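Minutes and Notices | Members' Area

Zostport Introductions Club - Minutes of the August Meeting

The meeting opened at 7:05 p.m. with Gyu-bin Moon in the chair. The minutes of the previous meeting were approved with one correction to the spelling of Grukadau.

1. Membership. The club has 161 paid members. Profile forms that leave out age range will be returned.
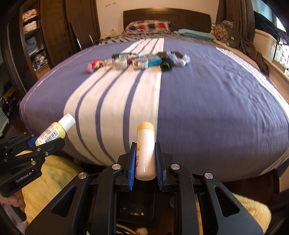
2. Singles supper. Milan Schouten reported a quote of $3,000 from Stevens for the hall and meal - deposit $600, due at booking. Approved, with one abstention.

3. First-date safety leaflet. A print run of 300 was agreed. Text to M. Schouten before the next meeting.

The meeting closed at 8:40 p.m.

Recent items
Supper seating: how to request a table
Ulla speed-dating evening: sign-up
Minutes of the July Meeting

Contact the Secretary | Back to top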